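# What's Inside a Big Computer?

Have you ever wondered what a computer is hiding under its cover? It's a bit like a tiny city in there! The flat green board is called the motherboard. Nearly every part plugs into it, and thin metal lines carry messages from one part to the next – faster than you can blink.

Long, skinny slots hold the memory, where the computer keeps whatever it's busy with right now. Little latches at the ends snap shut to keep each memory stick in place. 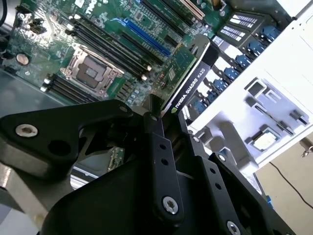 Then there's the graphics card, and this one is my favorite! It works out the color of every dot on your screen, again and again, so that games and cartoons can move. The processor does the main thinking, and it sits in a square socket with a metal frame and a lever. Push the lever down and the chip is held tight.

Look for a round, silver battery too, the size of a coin. It helps the computer remember the time even when it's unplugged!

Want to peek inside one yourself? Ask a grown-up first, and make sure the plug is out of the wall.

*Christos Triantafyllou*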